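Section 7. Working at a Sorting Station After Automation

7.1 Purpose of this section

This section applies to sites where a Memeck picking arm has been added to a bench that was previously staffed by hand sorters. It describes how the work is divided between the arm and the attendant, how to prepare a shift, and how to respond when the arm stops. Mechanical installation and electrical connection are covered in Section 3 and must be completed and signed off before any step below is carried out.

The procedures were drawn up at the Brollolbridge returns and donations site, where mixed household goods and toys are sorted for resale. Sites handling a single type of product may omit 7.5.

7.2 Changes to job duties

Before automation, a sorter lifted each item, judged its condition, and placed it in the correct outlet. With the arm in service, lifting and placing are handled by the machine for items it can recognize and hold. The attendant is responsible for the following:

- loading and leveling the input basket
- deciding the outcome for any item the arm has declined
- inspecting gripper fingers and outlet openings
- recording stops in the station log

Judgment about condition remains with the attendant at all times. The arm does not assess whether an item is clean, complete, or safe to resell.

Site managers must give each affected employee a written description of the new duties before the first live shift. Employees who have worked as hand sorters for more than one season should be offered attendant training first. Fiona Innes, site lead at Brollolbridge, is the contact for the model job description and the training schedule.

NOTE: Pick counts are recorded by station and are not linked to a named employee. They must not be used in individual performance reviews.

7.3 Preparing the station for a shift

1. Confirm that the previous attendant has signed the log. If the log is unsigned, do not start the arm.

2. Set the mode switch to HOLD. The status lamp shows steady amber.

3. Check that the bench covering lies flat under the input basket. Smooth out any folds by hand.

4. Place the input basket inside the marked reach area.

5. Confirm that the outlets are in position and that their openings are clear.

6. Walk around the station and remove any loose tools, cups, or packaging.

7. Set the mode switch to RUN and step behind the floor line. The arm completes one slow pass over the basket before its first pick.

CAUTION: Do not reach into the basket while the lamp is green. Return the mode switch to HOLD and wait for steady amber, even to straighten a single item.

7.4 Stops and declined items

The arm makes 3 attempts at an item before declining it. A declined item is left in the basket and the arm moves to another. When no item can be picked, the lamp flashes amber and the arm parks.

1. Set the mode switch to HOLD.

2. Remove the declined items and sort them by hand.

3. Level the remaining items.

4. Enter the stop code in the log, with a short description of the items removed.

5. Return to RUN.

Log entries should name the item in plain terms ("tangled yarn", "bag, clear"). These entries are read each month by Cheng-en Tsai in the Memeck applications group and are used to adjust grip settings. Entries such as "misc" or "stuck" cannot be used.

Inspect the gripper fingers every 1000 picks. Replace them at 3000 picks, or sooner if the surface is split or glazed. The counter is on the second page of the station display and must be reset after replacement.

7.5 Mixed loads

Mixed loads place the greatest demand on both the arm and the attendant, and stations handling them should be staffed by an attendant who has completed the full training course.

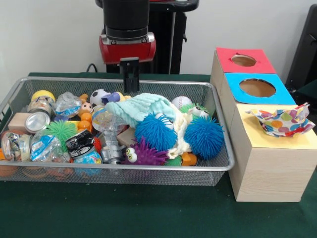 Attendants should expect the proportion of hand-sorted items to be higher with mixed loads than with uniform stock, and shift plans must allow time for this work. Soft and rigid goods in the same basket call for different kinds of handling. A bunched knitted cloth draped over other objects, as on this load, can conceal what lies under it, and clear plastic bags and glass jars should be checked by the attendant before the run begins. Where a basket is packed to the brim, move part of the load to a second basket and level both.

1. With the switch at HOLD, lift out cloth and yarn and set them aside for hand sorting.

2. Remove glass items. Check each one for chips and place it directly in the fragile bin.

3. Close or empty any open bag.

4. Spread the remaining items until none stands above the rim.

CAUTION: Wear cut-resistant gloves when removing glass or metal lids from a basket.

7.6 Rotation and breaks

Attendants should rotate off the station at the midpoint of each shift. Monitoring a machine is tiring in a different way from hand sorting, and missed stops increase when one person stays at the station too long. The arm must be set to HOLD during the handover. The outgoing attendant signs the log, and the incoming attendant repeats steps 3 through 6 of 7.3 before restarting.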